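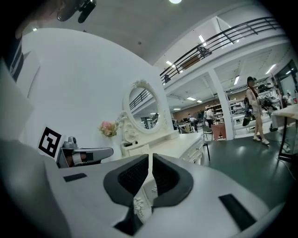

Brisa Esquivel me demandait dans les commentaires du billet précédent pourquoi je m'obstine à recaler les horloges après coup, alors qu'il suffirait de tout horodater à l'arrivée sur la même machine. La question est bonne et ma réponse de l'époque tenait en une ligne, donc je la reprends plus longuement.

Horodater à l'arrivée, je l'ai fait pendant tout le mois d'avril. Les images passent par un encodeur, puis par une file d'attente, puis par le disque. Le temps inscrit dans le fichier est celui où le processus d'écriture a bien voulu s'occuper du message. Quand la machine est tranquille, le retard est à peu près constant et on peut le soustraire. Quand l'indexation tourne en même temps, il varie d'une image à l'autre et plus aucune soustraction ne marche. Sur une approche lente vers un tiroir, cela ne se remarque pas beaucoup. Sur la fermeture des doigts, la position de la pince et l'image ne racontent plus la même chose, et une politique entraînée là-dessus apprend à fermer trop tard.

Je garde donc les deux temps, celui du capteur et celui de l'arrivée, et je calcule le décalage ensuite, session par session. L'outil s'appelle Fodamside. C'est un programme en ligne de commande sans interface, écrit en Python, avec une petite partie en C++ pour le décodage vidéo. Il lit un dossier de session, cherche les flux, estime les décalages et réécrit un index. Il ne touche jamais aux fichiers d'origine. J'ai appris cela à mes dépens avec la première version, qui corrigeait les horodatages sur place et que j'ai lancée deux fois de suite sur le même dossier.

L'estimation se fait en deux passes. La première utilise le mouvement : je calcule une vitesse angulaire à partir des images, je la compare à celle de la centrale inertielle, et je cherche le décalage qui maximise la corrélation. C'est classique et cela fonctionne bien tant que la main bouge. Si l'opérateur reste immobile un long moment devant le meuble, le pic de corrélation s'aplatit et l'outil choisit un peu n'importe quoi. J'ai ajouté un seuil : si le pic n'est pas assez net, le segment est marqué comme douteux et reprend le décalage du segment voisin.

La deuxième passe utilise les marqueurs carrés noir et blanc. Dès qu'un marqueur est détecté sur plusieurs images consécutives, j'ai une pose de caméra assez propre, et je peux vérifier que la trajectoire reconstruite colle à celle de l'odométrie visuelle. Je ne m'en sers pas pour corriger, seulement pour refuser. Une session dont les deux trajectoires divergent au-delà de la tolérance part dans un dossier à part et je la regarde à la main.

C'est là que j'ai perdu le plus de temps. La tolérance était fixe, choisie au jugé, et l'outil refusait presque toutes les sessions filmées près d'un miroir. Je croyais à un problème de synchronisation. En rejouant les détections une par une, j'ai vu que l'odométrie accrochait des points dans le reflet. Ces points bougent de façon cohérente entre eux, donc le filtre les gardait, mais ils se comportent comme s'ils étaient de l'autre côté du mur. Avec une coiffeuse blanche devant un mur blanc, il y a peu de texture ailleurs, et le miroir finit par peser très lourd dans le calcul.

J'ai essayé trois choses. Un masque dessiné à la main, qui marche mais qu'il faut refaire pour chaque meuble. Un détecteur de surfaces réfléchissantes trouvé dans un dépôt public, qui prenait aussi pour des miroirs une partie des panneaux blancs. Et pour finir une règle assez bête : les points dont la profondeur estimée tombe derrière le plan du mur sont rejetés, le plan étant calculé à partir des marqueurs fixes. C'est cette règle que j'ai gardée. Sur la session 1811, qui me servait de cas difficile, la trajectoire ne saute plus et l'outil l'accepte sans intervention.

Il reste les gens qui passent au fond. Ils occupent peu de pixels et le rejet des points aberrants s'en occupe correctement dans la plupart des cas. Je n'ai rien fait de particulier pour eux. Les éclairages ronds au plafond me gênent davantage – l'exposition automatique change quand la caméra se relève, et la première image après le changement est souvent floue. Pour l'instant je baisse le poids de ces images, sans les supprimer, car un trou dans la séquence pose d'autres problèmes à l'entraînement.

Côté réglages, le fichier de configuration a maigri. Il reste 6 paramètres, dont 2 que je ne change jamais. Ezequiel Arellano m'a fait remarquer que s'ils ne changent jamais, ils n'ont rien à faire dans la configuration. Il a raison, ils passeront dans le code à la prochaine version. Il m'a aussi demandé un mode qui traite les sessions en parallèle. C'est fait, avec 4 processus par défaut. Au-delà, c'est le disque qui limite et on ne gagne plus rien sur ma machine.

Le format de sortie a changé aussi. Avant, chaque session donnait un gros fichier JSON que plus aucun éditeur n'ouvrait. L'index est maintenant une table Parquet, une ligne par image, avec le temps capteur, le temps corrigé, la pose et un indicateur de confiance. Skunent, l'outil de relecture, sait lire les deux formats mais n'écrit plus que le nouveau. Ceux qui ont encore d'anciens dossiers peuvent les convertir avec la sous-commande « migrate ». Elle est lente, je ne l'ai pas optimisée, on ne la lance qu'une fois.

Pour revenir à la question de Brisa : oui, une horloge matérielle commune réglerait une bonne partie de tout cela. Un signal de déclenchement envoyé à tous les capteurs, et la première passe devient inutile. Mais les sessions déjà enregistrées n'en ont pas, et je ne compte pas les refaire. Et même avec un bon déclenchement, je garderais la deuxième passe, parce qu'elle attrape des erreurs qui n'ont rien à voir avec le temps : une calibration périmée, un marqueur déplacé entre deux prises, une optique qu'on a tournée en la nettoyant.

La version décrite ici est celle du 4 mai. Deux défauts connus : la sous-commande « check » renvoie un code de succès même quand une session est refusée, et les chemins contenant des espaces cassent la conversion. Le premier sera corrigé en même temps que la configuration. Pour le second, renommez vos dossiers en attendant.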